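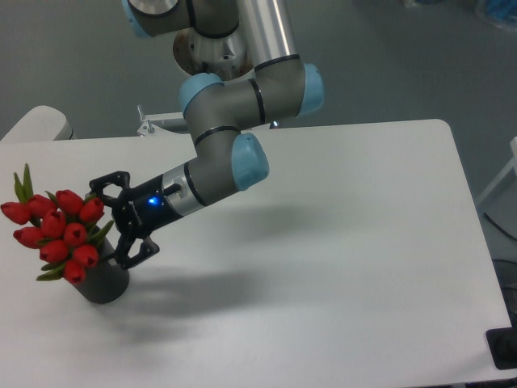

I bought the Skovier vase in January, after two glass ones broke in the same winter, and I have used it nearly every week from that time. It is a plain cylinder, dark gray, and the company sells it in one color only, so the choice was quick. I wanted something that does not compete with the flowers. With red tulips it does this job very well, the gray is dark enough that the red looks stronger, and on a white table the two colors are almost all that you notice. I had some fear that a dark vase would look heavy or a little sad. With pale flowers maybe it does, and I will come to this.

First the practical matters. I ordered from the shop Lazaridis, which has a small home department behind the lamps. The vase came on a Thursday in a box with molded paper inside, no plastic, and there was no chip or scratch on it. The article number is 3108, and I write it here because Skovier has another gray vase which is shorter and has a wider mouth, and on the website the two photos look nearly the same. My friend Fotis Fragkou ordered the wrong one and had to send it back and pay the postage himself.

The weight was the main reason that I chose it. My old glass vases fell over when the flowers were tall and the water was low. Tulips are difficult in this way, they continue to grow after they are cut and they lean toward the window, all of them together, and then the whole weight is on one side. The Skovier has a thick bottom and it has not fallen one time. I put 500 milliliters of water for a normal bouquet. The maker recommends more, but tulips do not like to stand deep, and a florist I trust, Mr. Kontogiannis, told me the same when I asked him.

The straight wall is good for a bouquet that you do not want to arrange. You cut the stems, put them in, turn them a little with the hand, and they stand close together. If you have only three or four stems it is less good. They slide to one side of the rim and stay there, and you have a vase that looks half empty. For this I still use a narrow bottle from Ostton, which costs almost nothing.
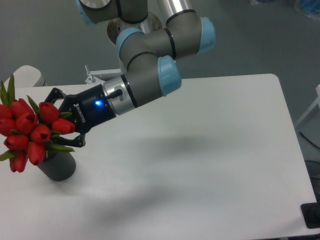 I also want to say something about changing the water, because I do it every second day and it is the moment when a vase is either pleasant or annoying. With this one I take all the stems together in one hand, low, near the rim, and lift them straight up. They come out without catching, because the mouth is as wide as the body. Then I rinse, fill again and put the same bunch back in the same position. With my old round vase, which was narrow at the neck, I lost some leaves every time and sometimes a whole flower head.

Now the things I like less. You cannot see the water level through the wall. This sounds like a small problem, but tulips drink a lot, and in the first week I forgot and found the vase almost dry in the evening. Now I put one finger inside each morning before coffee. The second thing is the lime. Our water is hard, and after some weeks there was a white line inside, just where the water ends. It comes off with vinegar and a long brush, but a normal dish sponge does not reach the bottom if you have big hands like me. The outside shows drops also, when they dry, so I wipe it with a cloth after filling.

With white or very light pink flowers I find the vase too strong. My neighbor Joscha Bauerfeind has the same one and does not agree, he keeps white lilac in it and says the contrast is the whole point. He also left his on the balcony through a night of frost with water inside, and it did not crack, but I would not try to repeat this.

I compared it in the shop with the Wornia cylinder, which is lighter and has a nicer surface when you touch it. The Wornia was cheaper too. But I pushed it a little with one finger at the top and it moved too easily, and we have a cat of 12 years who still walks on the table when she thinks we are asleep.

I give four stars from five. The missing star is for the water level and for the sponge. If they made the same vase in a lighter gray, I would probably buy a second one for the bedroom.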